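Wanted: Households to Test Whether Window Film Does Anything

Every fall the hardware stores in Pirkmont fill up with kits that promise a warmer house by dinner time. Plastic film, foam strips, thermal curtains, a spray that claims to "seal the glass." We have bought most of them over the years and we have our doubts. The boxes quote savings that never seem to come with a heating bill attached.

Nilta is a small consumer testing group in Flillosville. We take no money from the people who make these products. This winter we want 131 households to try them at home, in drafty rooms with ordinary people going in and out, and tell us what their bills say.
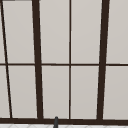 Old single-pane windows are welcome. So are newer double-pane ones, which the kit makers say will benefit too. We would like to see that.

The study runs for 6 months, starting in November. You will be given one product, or nothing at all. If you get nothing, please don't go out and buy a kit, however cold the kitchen gets. We need the comparison more than we need your good opinion of us.

You should:
- live in Flillosville, Pirkmont or Lapointe
- pay your own heating bill and be willing to send us copies, including last winter's
- have a home between 800 and 2,000 square feet
- plan to stay put until the end of April

Renters need a note from the landlord. We can't take homes heated mainly by a wood stove - we tried that once and the log weights were a mess.

We pay $25 a month, plus $50 when your last bill comes in. It won't make you rich. We also can't promise you will save a cent on heat, and if a neighbor says you will, ask to see the bills.

To sign up, write to Clémence Roussel at the Nilta office in Flillosville with your address, type of heating and number of windows. Questions about the method, including rude ones, go to Fabrice Delaunay at the same office. Sign-up closes at the end of September.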